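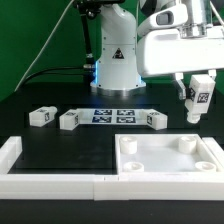 Werkstattbrief Predcombe
Aus den Projekten

Pamia: Zwei Arme, eine Platte und viel gedruckter Kunststoff

Im hinteren Teil der offenen Werkstatt ist das Projekt Pamia in seine zweite Bauphase gegangen. Zwei weiße Roboterarme sollen gedruckte Blöcke von der Tischplatte aufnehmen und auf die Zapfen einer Schale setzen. Die Mechanik steht, die Software läuft in Teilen, und an den Druckteilen wird weiter geändert. Wir haben uns den Stand erklären lassen und fassen zusammen, was seit dem letzten Brief passiert ist und wo noch Hilfe gebraucht wird.

Angefangen hat Pamia im Mai mit einem einzelnen Arm und einem Stapel Fehldrucke. Damals ging es nur darum, ein Teil von links nach rechts zu legen. Inzwischen sind es zwei Arme, die sich eine Arbeitsfläche teilen, und damit kamen die Fragen, die das Projekt seither beschäftigen: wer zuerst greifen darf, wo ein Teil abgelegt wird, das der andere weiterverarbeiten soll, und wie beide Arme dieselbe Vorstellung davon bekommen, wo auf dem Tisch oben und unten ist. 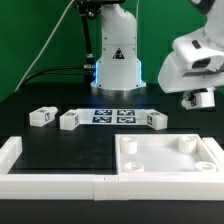 Nest Yorath
Redaktion Werkstattbrief

Der Aufbau

Die Platte ist schwarz, der Hintergrund grün. Beides hat Osamu Yoshida festgelegt, der die Zelle plant und den größten Teil der Teile konstruiert hat. Die weißen Drucke heben sich auf beiden Farben gut ab, und bei der Auswertung der Kamerabilder fällt eine Menge Nacharbeit weg. Der frühere Hintergrund war ein Bettlaken, das bei jedem Luftzug Falten warf.

Vorne auf der Platte liegt ein weißer Rahmen mit niedrigen Wänden. Rechts schließt die Schale an, mit einem kurzen Zapfen nahe jeder Ecke. Die Zapfen sind oben hohl, die hinteren sind höher als die vorderen. Links ist der Rahmen offen bis auf die Tischplatte. Dort soll später eine zweite Schale eingesetzt werden, über deren Form noch gesprochen wird. Rahmen und Schale sind getrennt gedruckt, weil das Druckbett des alten Druckers für ein Stück in dieser Länge nicht reicht. Die Naht in der Mitte bleibt also.

Hinter dem Rahmen liegt der Streifen mit den Markern, vier Quadrate in zwei Reihen. Er gibt der Software einen festen Bezug auf der Platte. Wer ihn verschiebt, muss neu kalibrieren. Das dauert zurzeit 12 Minuten, wenn alles klappt, und deutlich länger, wenn die Beleuchtung zwischendurch geändert wird. Bitte deshalb die Deckenlampen über dem Tisch nicht umschalten, solange am Pult das Schild hängt.

Auch die Blöcke tragen Marker, und zwar auf mehreren Seiten. So lässt sich die Lage eines Blocks auch dann bestimmen, wenn er gekippt daliegt oder der Greifer eine Seite verdeckt. In der ersten Fassung gab es nur einen Marker pro Block. Sobald der Arm darüberstand, war der Block für die Software verschwunden.

Die runden Enden

Die meiste Arbeit steckt im Moment in den zylindrischen Enden der Blöcke. Sie müssen so weit in die Aufnahme gleiten, dass der Block von selbst steht, dürfen aber beim Herausziehen nicht klemmen. Osamu hat Spiel und Wandstärke mehrfach geändert. Die jetzige Fassung hat am Ende eine Rundung, die kleine Lagefehler ausgleichen soll. Vorher war die Kante scharf, und der Arm hat den Block bei der kleinsten Abweichung auf den Rand gesetzt und weitergedrückt.

Gedruckt wird mit 70 Prozent Füllung. Das kostet Material und Zeit, aber die leichteren Blöcke sind beim Loslassen gern umgefallen. Wer Vorschläge hat, wie man das Gewicht weiter nach unten bekommt, ohne jedes Mal eine Mutter einzugießen, kann sie an das Brett neben dem Drucker hängen. Zwei hängen dort schon.

Weniger Fortschritte gibt es beim Ablegen. Aufnehmen lässt sich ein Block aus fast jeder Lage, sofern er nicht direkt am Markerstreifen anliegt. Beim Absetzen in der Schale entscheidet dagegen ein kleiner Winkelfehler darüber, ob das Teil in die Aufnahme findet. Osamu möchte deshalb eine kleine Suchbewegung einbauen: aufsetzen, ein Stück kreisen, dann erst nachdrücken. Die Bewegung ist geschrieben, aber noch nicht freigegeben, weil der Arm dabei Kraft auf die Schale bringt und die zurzeit nur mit Klebeband gehalten wird.

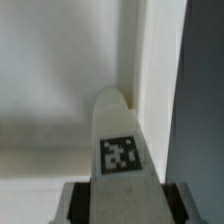

Greiferfinger mit aufgedrucktem Marker, gesehen von der Kamera am Greifer

Die Finger

Zu den Greifern gehören eigene gedruckte Finger. Sie sind unten breit und laufen nach oben zu. Die Form geht auf einen Entwurf zurück, den die Werkstatt in Ustatlow für ihre Sortieranlage verwendet und uns als Datei überlassen hat. Geändert wurden die Spitze und die Fläche für den Marker. Mit dem Marker kann die Software prüfen, ob ein Finger sauber sitzt oder sich nach einem Stoß verdreht hat.

Verschleiß gibt es trotzdem. Der Kunststoff nimmt Schmutz an, und wer Finger wechselt, sollte sie vorher mit einem trockenen Tuch abwischen. Kein Alkohol auf die Marker. Gewechselt wird mit dem kurzen Innensechskant aus der Schublade Ishida, benannt nach dem früheren Mieter der Werkbank, und der Schlüssel kommt danach wieder dorthin zurück. Er war im Winter zwei Wochen lang verschwunden, und in dieser Zeit stand das Projekt.

Neben den weißen Fingern wird auch ein durchsichtiger erprobt. Das Material ist etwas weicher und greift auf glatten Flächen besser, biegt sich dafür aber unter Last. Ob sich das lohnt, soll eine Reihe von Dauerversuchen zeigen. Geplant sind bis zu 2.000 Griffe je Fingerpaar, mit einer Sichtprüfung zwischendurch und einem Eintrag im Heft. Das Heft liegt auf dem Pult. Bitte lesbar schreiben und den Stand der Druckdatei dazusetzen, sonst lassen sich die Ergebnisse hinterher keinem Finger mehr zuordnen.

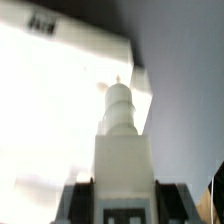 Für die Auswertung werden die Bilder der Kameras am Greifer zusammen mit denen der festen Kamera gespeichert. Die Aufnahmen aus der Nähe sind bei schnellen Bewegungen oft verwischt, und helle Flächen im Hintergrund überstrahlen leicht. Für die Feinpositionierung fährt der Arm deshalb langsam an und hält kurz, bevor ein Bild gemacht wird. Eine kürzere Belichtungszeit wäre die bessere Lösung, dafür fehlt bisher aber das Licht am Tisch. Eine Leiste mit LED-Streifen liegt bereit und muss noch verdrahtet werden.

Auch die Kabel sind ein Thema. Die schwarzen liegen hinten auf der Platte, das dünne weiße läuft frei von oben herunter. Für den Dauerversuch soll alles in einen Kanal. Wer Erfahrung mit beweglichen Leitungen hat und einen Abend erübrigen kann, ist dafür gesucht.

Sicherheit am Tisch

Solange die Arme eingeschaltet sind, bleiben die Hände von der Platte. Das gilt auch dann, wenn sich nichts bewegt, denn ein Programm kann auf ein Kamerabild warten und ohne Ankündigung weiterlaufen. Blöcke werden nur im Haltzustand umgelegt. Der Taster dafür ist am Pult, und er wird vor jedem Einsatz einmal gedrückt und wieder gelöst. Wer allein in der Werkstatt ist, lässt die Arme aus.

Die Einweisung dauert 2 Stunden und ist für alle Pflicht, die am Projekt mitarbeiten wollen, auch wenn sie nur Teile drucken. Termine macht Osamu direkt aus, am einfachsten über die Liste am Eingang. Vorkenntnisse in Programmierung sind nicht nötig. Gebraucht werden im Moment vor allem Leute, die konstruieren, löten oder Versuche begleiten und dabei Buch führen.

Druckdateien

Die aktuellen Dateien für Rahmen, Schale, Blöcke und Finger liegen im gemeinsamen Ordner unter Pamia, Stand 4. Februar 2024. Ältere Fassungen sind in das Archiv verschoben. Beim Nachdrucken der Markerflächen bitte auf den schwarzen Rand achten. Fehlt davon ein Stück, wird der Marker nicht erkannt, auch wenn er für das Auge noch vollständig aussieht. Ausschuss kommt in die graue Kiste unter dem Drucker, nach Material getrennt.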